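Cómo comprar entradas para el torneo Waaka en la venta en línea

La organización del torneo de tenis Waaka reparte sus entradas por una cola virtual gestionada desde la plataforma Sedari. El procedimiento es distinto al de una tienda convencional y conviene preparar la cuenta antes de la apertura.

Paso 1. Crear la cuenta
Acceda a Sedari y seleccione «Nuevo titular». El nombre debe coincidir con el del documento de identidad que se presentará en el acceso. Las cuentas sin verificar no entran en la cola – el sistema las devuelve a la página de inicio sin mensaje de error.

Paso 2. Registrar el medio de pago
Guarde la tarjeta en el apartado «Pagos». El importe máximo por operación es de 367 euros, gastos de gestión incluidos. Si el banco exige confirmación en el móvil, compruebe que la aplicación está actualizada. 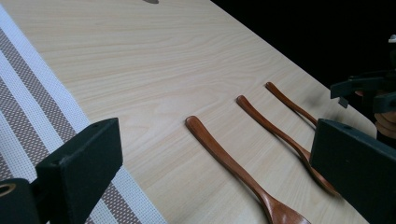

Paso 3. Entrar en la sala de espera
La sala se abre el jueves a las 9:30 y la venta empieza a las 10:00. El orden se asigna por sorteo entre quienes estén conectados a esa hora. No recargue la página ni abra la misma cuenta en dos navegadores: la sesión más antigua se cierra y se pierde el turno.

Paso 4. Elegir sesión y zona
Una vez dentro dispone de 21 minutos para completar la compra. El límite es de cinco entradas por titular. En la pista central de Nerkberg, las filas altas del fondo sur quedan al sol toda la tarde; la grada lateral tiene cubierta parcial. Los precios parten de 115 euros en las sesiones de cuartos.
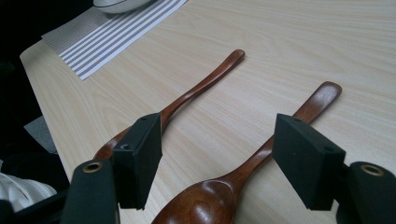
Dos cucharas de madera de acabado brillante sobre la mesa.

Paso 5. Descargar y asignar
Las entradas aparecen en «Mis sesiones» en formato digital. Cada una debe asignarse a un asistente antes de mayo. El cambio de nombre se admite una sola vez – después, la única vía es la reventa oficial, al precio original.

Errores frecuentes
Código de turno caducado: cierre la sesión y vuelva a entrar por el enlace del correo.
Pago rechazado: la reserva se mantiene mientras corra el contador; pruebe con otra tarjeta.
Entrada no visible: espere al correo de confirmación antes de repetir la compra.

Texto: Kamol Jaidee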